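Sorting, Minding, Waiting: Two Arms and the People Beside Them
Project report, Work and Technology module
Nour Akl and Anas Najjar
2021-02-26

3. What the job was before

Skuvetti takes in metal cylinders and sends them out again in clear plastic totes. Until December this was done by hand, and Fadwa Amrani did it for 7 years. She describes it as dull but sociable. You could sort and hold a full conversation, and most of the staff news passed over that table.

4. What the job is now

The cylinders are now handled by two robot arms working over a wooden table with a tote on either side. Fadwa's title has changed to cell operator. Her pay has not changed, a point she raised before we had sat down. She watches, resets and puts right whatever the arms leave in an awkward spot. Our plan was to time her "idle" minutes, but we dropped it when she asked whether we would be timing ours.

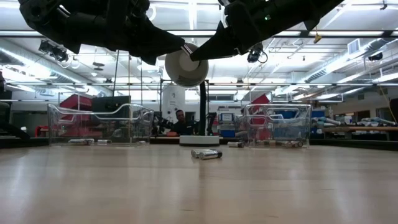

5. What people told us

We interviewed two operators and their supervisor, Widad Mahasneh. All three said their backs hurt less. Both operators said they were more tired by the end of a shift, which surprised the supervisor and did not surprise the operators. Watching for a mistake seems to be harder work than making one.

Widad's written target is 300 cylinders a shift. When the arms fall short, the sheet has a box for "operator delay" and no box for the arms. We suggested adding one. She wrote it down, possibly to be polite.

6. Limits of the study

Three interviews is a small number. We also got on well with Fadwa, and it may show.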